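Student project report: funding of young food and health app companies
15 November 2022
By Glória Matos

1. Why I chose this subject

For the course on new business I had to follow one or two young companies and explain how they got their first money. I chose Tiltosar, which makes a mobile app for planning meals, and Givadwood, which makes an app for people who must count salt in their food. Both are small and both were looking for investors when I began in September.

My question was simple: what does an investor want to see before giving money to an app that many other people could also build?

2. How I worked

I read the public pages of the two companies and their short presentations for investors. I also spoke by telephone with Mr Peixoto, who works for the fund Zostuda and was kind enough to answer my questions in writing afterwards. I tested each app for two weeks and wrote down my meals every evening.

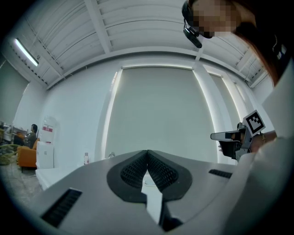 The hand-held gripper, with its two black finger pads.

3. What I found

Tiltosar had 2247 registered users when I read its presentation. The company puts this number on the first page, in large letters. Mr Peixoto told me that he looks at it only for a moment. For him it is more important how many persons open the app again after one month, and this number was not in the presentation. I wrote to the company to ask for it and received a polite answer, but without the number.

Givadwood shows fewer figures and more text. It explains who pays, and when. The first month is free and after that the user pays each month. I found this easier to understand, although the app itself is slower and I lost my notes of one dinner.

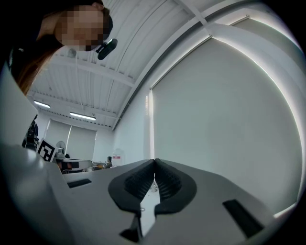
The two companies also spend their money differently. Tiltosar wants to use most of the new investment for advertising. Givadwood wants to hire about four people, mainly to check the food database, which still has many mistakes in the names of bread and cheese.

4. Limits of this work

I spoke with only one investor, and another fund could think in another way. I could not see the accounts of the companies. My own test was short, and I am not a person who must eat with little salt, so my opinion of Givadwood is the opinion of a visitor.

5. Next step

In the second part of the project I will compare the prices of both apps and ask Mr Peixoto how he would calculate the value of each company. My supervisor has also asked me to add a table of the monthly costs, which I am preparing now.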